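Glaze and slip notebook, Clergate workshop
March, second pot of coffee

Picking this up from where the last page ran out. The matte white is still crawling on anything with a sharp inside corner, and I have now ruled out the three causes I was fond of. It isn't dust. It isn't the bisque being too hot. It isn't Arne's hands, though I did make him wash them twice and he was gracious about it once.

What remains is the glaze itself, which I mixed, so I've been slow getting there.

Where things stand. Bucket A is the old recipe with the clay content as written. Bucket B is the same recipe with half the kaolin swapped for calcined, which should shrink less as it dries. Both sieved twice through the fine mesh. Both sat overnight. Bucket A had a crust in the morning and bucket B had settled into something you could resurface a driveway with. Added a pinch of Epsom salts dissolved in hot water to B and it came back up nicely. Did not write down the size of the pinch. Shireen, if you are reading this and sighing, I know.

Dipped 12 test tiles, six from each bucket. All of them have the L shape with the inside corner, because flat tiles have been lying to us since the fall. A flat tile will tell you the glaze is beautiful. Then you put it on a bowl with a foot and it pulls back from the join like a cat from a bath.

Dry results, before firing: A has hairline cracks in the corner on five of the six. B has none that I can find with the loupe. I am trying not to be pleased. Cracks in the dry coat are where the crawling starts, so no cracks ought to mean no crawling, and I have written a sentence with "ought to" in it in this notebook before. See the January pages, the ones with the coffee ring.

Precious wants it noted that she said calcined kaolin in the first place. Noted. 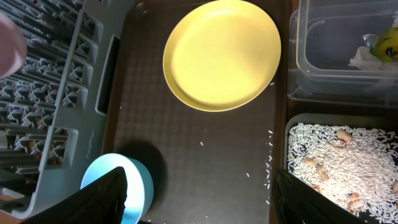

On to thickness. We have been dipping by count, which means we have been dipping by whoever is counting. Arne's three seconds is a leisurely European three seconds. Mine gets shorter as lunch approaches. Sibusiso doesn't count at all, he hums, and his are the most even of anybody's, which I find annoying and have decided to learn from. For the rest of us there is now a metronome clipped to the shelf over the buckets. It is set to one tick per second and it is unbearable. Dip for two ticks, drain, shake once, put down. If you shake more than once you get a wave on the rim.

Specific gravity on B came out a little high after the Epsom salts, so I thinned it with a splash of water and measured again, then thinned it again. Then too thin. Let it stand with the lid off. I'd recommend against this as a method but it did get there by early afternoon.

Also, please stop using the hydrometer as a stirrer. There's a ring of dried white at the top of the stem that could only have got there one way.

Kiln. The small one took the tiles. The big one is still waiting on the relay, which was supposed to come from Okport and is now, according to the tracking page, resting. I rang them. The person on the phone was very nice and agreed with everything I said, and the relay remains in Okport. Until it comes, everything goes through the small kiln, which means the production shelves are going to back up and Yareli is going to come down here and stand quietly in the doorway. If you're in when that happens, tell her the truth, which is that we don't know, and offer her one of the good seconds.

Cone packs are on the top and bottom shelves this time. Last firing we had one pack, in the middle, and it told us all about the middle. The bottom of that kiln runs cool enough that I've stopped putting anything there that I care about. I'd like to know how cool before I rewrite the schedule, because the last time I rewrote the schedule on a feeling we made 447 saucers in a color Precious called "dental." They sold, to be fair. The cafe in Nosatville took the lot and asked if we could do cups to match. We could not, since we didn't know what we'd done.

Which brings me to the record sheets. The sheet by the small kiln has a column for start time, a column for finish, a column for who loaded, and a column headed "remarks." The remarks column for the last month reads, in order: fine, fine, ok, fine, hmm, fine. I would very much like to know more about hmm. Whoever wrote it, please come and find me, you aren't in trouble, I just want to talk about hmm.

New rule, which I'm writing here so that it counts: remarks must contain a noun.

Slip. Separate problem, same bench. The casting slip from Agbenyega came in thicker than the last delivery and the bowls are taking longer to release from the molds. Sibusiso pulled one early and it slumped into a shape that he has put on the windowsill and is calling a prototype. I checked the molds first, as they were wet when I got in - somebody had stacked them face to face, against the back wall, where the air doesn't move. Plaster that can't dry can't drink, so the slip just sits in there being slip. Molds are now on the wire rack, open, with a gap between them and the fan pointed past them. Past them, please. If you aim the fan straight at a mold it dries on one face and the casting comes out lopsided, with one wall like a plate and the other like a doorstop.

So I can't say yet whether the slip is wrong or the molds were just full. Two things changed at once, which is how we like to do it around here. Plan is to leave the molds until they feel light and don't feel cold against the cheek (this is the real test, I didn't make it up, and yes I look ridiculous doing it), then cast from the old batch and the new one side by side. There's enough of the old left for a couple of fills if nobody borrows it for joining handles.

Arne asked whether we could speed up the molds in the small kiln on low. No. Plaster goes chalky if you cook it and then the bowls come out with a texture like a cheap cracker. I know because I have done it, at a previous job, to molds belonging to somebody else, and then I moved to Clergate.

Late afternoon, continuing.

Shireen came by to go over the budget for raw materials and I showed her the tiles through the spy hole, which was pointless, as it shows you orange and then more orange. She had questions about the price of the calcined kaolin. It is dearer than the plain. I pointed out that it's cheaper than throwing bowls in the reclaim bin, and that you can't even reclaim them once they're glazed and fired, you can only apologize to them. She wants a number. The number will be how many we lose per firing, and to get that we need somebody to write down how many we lose per firing. See above under nouns.

She also asked about a batch of 1,000 for the summer. I said let's see the tiles. She wrote something down. I don't think it was "let's see the tiles."

Things to do before the kiln is opened: label two clean buckets, order sieve mesh (the finer one has a tear by the rim, I've been tilting it to pour on the good side), find the lid that fits bucket A, and move the cobalt somewhere that isn't directly above an open tub of white. I don't know who thought of that shelf. It may have been me.
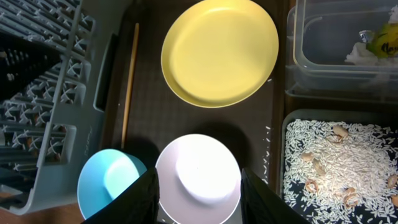

Clergate, March

Opened the kiln first thing, at a temperature I'd tell any of you off for. Gloves on, at least.

B is good. All six corners covered, no bare spots, no beads. The surface is a touch shinier than I wanted, more eggshell than matte, but I'll take it. A crawled on four tiles. One of the cracked ones healed over completely, out of spite I suppose, and the one that had no crack when it went in came out fine.

Top cone pack bent the way it should. Bottom pack had barely leaned over to look. So the cold floor is real and I have stopped being superstitious about it and can start being irritated. I'm going to try a longer hold at the end before I touch anything else. One change, by itself, with a noun beside it.

The tiles from the bottom shelf are drier to the touch than the ones from the top, in both glazes. That might be where our true matte has been hiding, in the part of the kiln I'd given up on. Precious picked one up, rubbed it with her thumb, said "that's the one," and took it away with her. I would like it back. It's B4, it has the number scratched on the underside.

Molds: lighter, still cold. Leave them be until tomorrow.

Yareli did come and stand in the doorway. Arne gave her the good second. It was my good second, from the back of the shelf behind the frit, and I'd been saving it.

Next: mix a full bucket of B, weigh the Epsom salts this time, dip a dozen real bowls with the foot rings waxed. Metronome stays. Relay still in Okport.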